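# Skarkska gripper comparison

The **Skarkska gripper comparison** is a bench procedure for judging two-finger parallel grippers on household objects. Illia Karpenko and Natália Holub wrote the first version at Gasser, a small automation workshop, after two grippers with nearly equal data sheets behaved very differently on thin cutlery. The name comes from the controller software used in the early runs.

## Procedure

Each gripper is mounted on the same arm and driven by the same controller settings. A full comparison has 48 trials per gripper. The arm approaches from above, closes on the object, lifts it and holds it for 9 seconds before setting it down. A trial fails if the object slips, turns in the fingers or is pushed away before the fingers close.

Spoons and folded cloth are treated as the hard cases. A spoon lies low, so the fingertips have to come close to the tabletop without pressing into it.
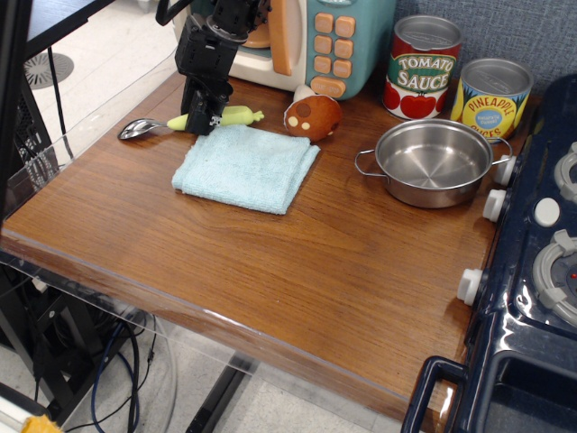 Cloth fails in a different way. The fingers may close on a single layer and pull the fold open, and the rules count this as a failure even when the cloth leaves the table. Plush items and cans are used mainly to check opening width and closing force.

## Variants

Lenni Oksanen added a version with 2 fingertip sets, one hard and one rubber-faced, tested on the same gripper body. It takes twice as long but separates the effect of the tips from that of the drive. The Ondden variant keeps the original trial count and replaces the fixed approach height with one read from a depth camera.

## Criticism

Gion Egger has argued that the hold time is too short to show slow slipping — mostly on smooth handles — and that results from different arms should not be placed in one table. The current rules require the arm model to be listed with every score.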